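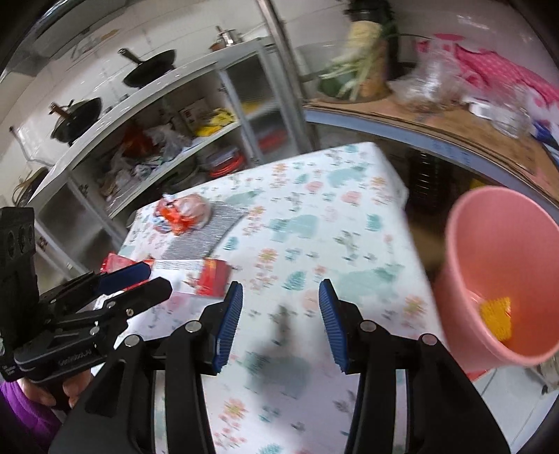 **Figure 3.** View from one of the two hand-held grippers during collection in a home kitchen. The second gripper is at left; the patterned tablecloth was kept for all sessions at this site.

### 4.2 Collecting in kitchens people cook in

Our first dataset, Marnavach, was recorded on a gray lab bench by people who had written the policy code and knew what it liked. The policy did well on the gray bench. Moved to a home, it treated every printed tablecloth as a collection of small graspable objects, and spent much of its time trying to pick up the decoration.

For the second dataset, Gosex, we left the homes as we found them. Operators worked with a gripper in each hand and were asked to clear, sort, or restack whatever was already on the table. We gave no script beyond a start and a stop signal. Laurinda Leitão ran the sessions and threw out an episode only when tracking was lost, a rule she held to even when the operator paused halfway to answer the door. After filtering, 233 episodes remained from 3 homes.

Busy cloth (Figure 3) turned out to be less of a problem for tracking than we feared. Plain tables gave the visual odometry little to hold on to, while printed elephants and flowers gave it plenty. The same elephants were a nuisance for the policy, which had to learn that they stay put.

We trained the same network on each dataset and tested it on tables absent from both. The Marnavach policy finished 41 percent of trials and the Gosex policy 65 percent. Most of the remaining failures involved clear plastic bags, where the fingers closed beside the bag and then carried nothing, with great care, to the goal. Adding wrist-view crops did not help. Longer training made the motion smoother and left the success rate where it was.

We did not balance object types across homes, so per-object results in Section 5 should be read with that in mind.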